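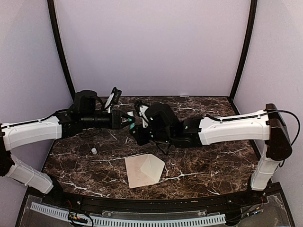

May, late evening

Back at the booth at 9 this morning and did not leave until it was dark. Ivar Berge wants 400 good episodes of the envelope task before he'll train on it. I asked him where 400 came from and he said it was what they used at Pludard. So there's our science.

The glue stick part is the part I don't believe in. Two grippers on one little tube, with the envelope lying open in front and the cap put down on the marble top, and we are supposed to do it the same way every time but also with "natural variation." I have asked twice what natural variation means. The first time I was told to move the envelope a bit. The second time I was told I was moving the envelope too much.

My own guess is that the policy will learn my habits and nothing about envelopes. I always come in from the left a little high, and I always wait before I close the fingers, so it will come in high and wait. Kröger does it the other way and much faster, and drops more. When they mix his episodes with mine, what comes out? Ivar says the model "finds the mode." Maybe. I have seen the Runatska runs, where it found the middle between two ways of grabbing a cup and closed on air, over and over, with great confidence.

Threw out 15 episodes after lunch. Some were plain drops. The others were fine as far as I could see, except that I had fixed a bad grip halfway through, and the rule this week is no corrections. Last month the rule was that corrections were gold. I kept the numbers of the ones I threw out in my notebook in case the rule flips again.

Wrists sore. The left leader arm is stiffer than the right and I've been making up for it without noticing, so that will be in the data too. Wrote it in the log. I doubt that anyone reads the log.

Nirkine's people want to see something in 2 weeks. Ivar wants to show them the whole thing, glue and flap and press. I said show them the cap and stop there. He laughed, but he didn't say no.

To do: ask for a second color of envelope, find out if yesterday's batch got uploaded, bring a cushion for that chair. Kröger has the morning slot so I can sleep in.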